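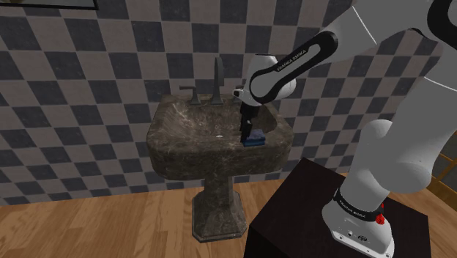 I've been counting down to the Gedum folk festival since last May, and now the lineup is finally up! Hoshino are back with a 9-piece band, and Riralska will close the big stage, so you can imagine the noise I made. I've been practicing her choruses at the bathroom sink, the dark marbled one on its pedestal, with all those light and dark gray checkered tiles behind it to bounce my poor voice around (my apologies to the neighbors). A pass for both nights is $176, a bit steep for me, but last year I bought a ticket for one night only and moped through the other.

We're staying in Bornia again, two stops down the train line, and I've already started packing snacks.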